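“O carpete foi a nossa maior despesa emocional”

Pornthip Duangkaew coordena há dois anos o clube de robótica Lorkon, que funciona numa antiga sala de desenho técnico, com estiradores empilhados ao fundo e uma chaleira que ninguém admite ter trazido. Recebeu-nos a 21 de janeiro de 2024, entre um ensaio e uma discussão sobre fita-cola. Ao lado, Fongchan Luangrath, aluna do último ano e operadora do braço, respondia às perguntas com metade da atenção. A outra metade estava num comando.

O projeto chama-se Jimo e tem um enunciado que cabe num guardanapo: um braço robótico deve apanhar artigos de supermercado pousados no chão e arrumá-los sem os estragar. “Quando o li, achei que era trabalho para um trimestre”, conta Duangkaew. “Isso foi em outubro do ano passado. Não digo de que trimestre estávamos a falar.”

A prova final é o torneio Celtitz, onde as equipas recebem uma lista de produtos e um tempo que Luangrath classifica como “ofensivo”. No ano anterior, o clube apresentou-se com um braço impecavelmente programado para caixas. Saiu-lhe um saco de arroz. “O braço apertou, o saco cedeu, e tivemos uma conversa longa com a organização sobre quem varria”, recorda a coordenadora. Quem varreu foi ela.

A lição ficou. Este ano, as compras para os treinos são feitas pelos próprios alunos, com uma regra simples: trazer coisas irritantes. Duangkaew explica a doutrina com gosto. “Uma caixa de chá é educada. Tem cantos, fica onde a pomos. Mas embrulhem-na em plástico e já escorrega. Depois há as embalagens moles, que mudam de forma quando lhes tocamos, e as esponjas, que parecem fáceis até aos dedos se fecharem com força a mais.” Luangrath levanta os olhos do comando pela primeira vez: “As esponjas são as únicas que perdoam.”

O inventário do clube tem hoje 565 linhas numa folha de cálculo, algumas das quais dizem apenas “ver com a Fongchan”. Ela garante que sabe o que significam todas. Pedimos-lhe que explicasse uma ao acaso e mudou de assunto com uma elegância que faz prever boa carreira na gestão.

Há também o carpete. A equipa treinou meses sobre mosaico liso, até descobrir, no regulamento, que a prova decorreria sobre uma superfície têxtil. “Página quatro”, diz Duangkaew. “Tínhamos lido até à três.” Seguiu-se uma procura por lojas de saldos e casas de familiares. O azul-petróleo acabou por vencer, contra a vontade de metade do grupo, que o achava triste. “O carpete foi a nossa maior despesa emocional. Em dinheiro, foi barato.”

No ensaio a que assistimos, o braço esticou-se por cima dele com a lentidão de quem procura os óculos de noite. A fila de produtos ficava lá atrás, encostada a um biombo de painéis entrançados; o que interessava à equipa eram dois quadrados planos, de padrão magenta e branco, pousados cá à frente. “Os planos são os piores”, murmurou Luangrath. “Não têm lado por onde se agarre. Ou vais com a ponta do dedo mesmo rente ao chão, ou andas a fazer festas ao carpete.”
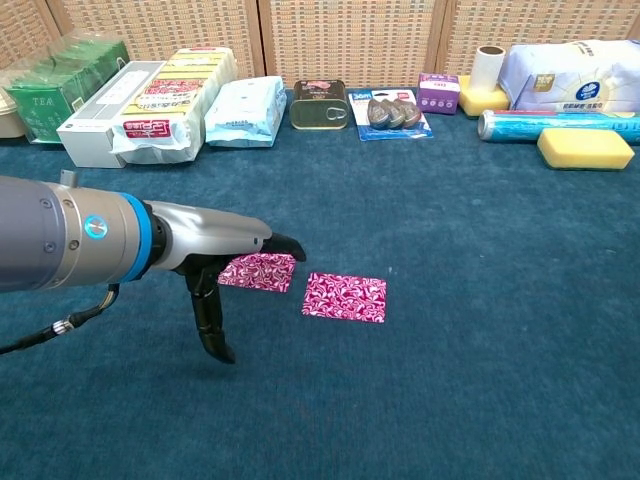 O que se aprende a falhar

A pergunta seguinte era inevitável: o que ganham os alunos com isto? Duangkaew suspira. Já a ouviu de pais, da direção da escola e de um vizinho que queria saber se o robô aspirava.

“As pessoas esperam que eu diga que ganham competências para o futuro. Se calhar ganham. O que eu vejo é que aprendem a escrever o que aconteceu em vez do que queriam que tivesse acontecido.” Cada tentativa fica registada, com o resultado e um comentário. O registo vai em 1.601 entradas. A palavra mais frequente, segundo a coordenadora, é “quase”, que ela tentou proibir em novembro, sem sucesso. “Perguntei o que queria dizer ‘quase apanhou’. Responderam-me que queria dizer que não apanhou, mas com dignidade.”

Luangrath defende o vocabulário. “Há diferença entre não chegar ao objeto e tocar-lhe torto. No segundo caso sei o que mudar. No primeiro vou comer uma sandes e volto.” Entrou no clube porque a aula de teatro estava cheia e diz que as duas atividades se parecem mais do que se julga: repete-se a mesma cena muitas vezes e, no dia, há sempre um adereço fora do sítio.

A equipa divide-se em pares. Um opera, o outro anota, e trocam quando o operador começa a falar com o braço. O sinal foi combinado depois de um aluno ter passado uma tarde a pedir-lhe “por favor”. Duangkaew garante que não resultou. Luangrath acha que a amostra era pequena.

O dinheiro e o biombo

O apoio principal vem da Van den Broek, uma empresa de ferragens da zona que paga as inscrições e pediu, em troca, um relatório por período. “O primeiro que enviámos tinha doze páginas”, conta a coordenadora. “Telefonaram a agradecer e a perguntar se o próximo podia ter uma.” O resto sai das quotas e de uma venda de bolos sobre a qual preferiu não entrar em pormenores.

O biombo não custou nada: estava na arrecadação. Serve de fundo e evita que quem passa para a casa de banho atravesse o espaço de treino. “Antes disso, tínhamos entradas no registo a dizer ‘interrompido por sapatos’”, diz Luangrath.

Para o Celtitz, as ambições são moderadas. A coordenadora gostava de passar da primeira ronda. A operadora quer que lhe saia uma esponja. Quando lhe perguntamos o que fará se lhe calhar outra vez arroz, pousa o comando e pensa mais tempo do que a pergunta merecia.

“Levo uma vassoura”, responde. Depois volta a pegar no comando e pede à colega que anote a tentativa seguinte.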